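In defence of the hanger
By Hermine Moser, for the Bodevstead Household Forum

The Forum's guidance on the care of sports clothing has long advised that it be folded and kept in a drawer. It is the view of this author that the advice should be revised, and that long-sleeved athletic shirts in particular belong on a hanger in the wardrobe.

Of the 92 households that replied to our February enquiry, most kept such garments in a pile. A pile is quick to make and slow to use. The shirt at the bottom is forgotten, and the one above it is creased whenever somebody goes looking.

Objections have been raised. My colleague Sosina Alemneh holds that hangers pull a stretch fabric out of shape at the shoulders, and with thin wire ones she is right. A smooth hanger with sloped shoulders is another matter - it supports the seam along its length.

The bed remains the best place to do the work. The garment should be laid flat, the hanger settled inside the shoulders and the collar straightened before anything is lifted. Where wardrobe space is short, the hanging garment may be folded lengthwise into a narrow strip.
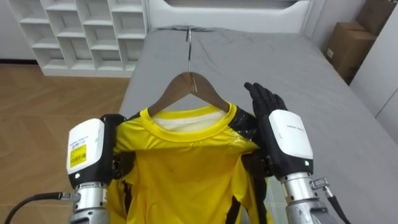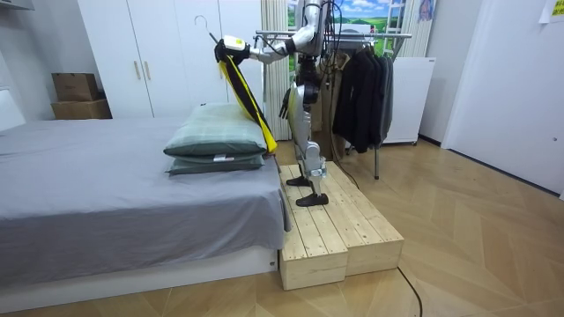

Yellow and black sportswear with its hanger: on the grey sheet (first picture) and hanging beside the bed (second picture).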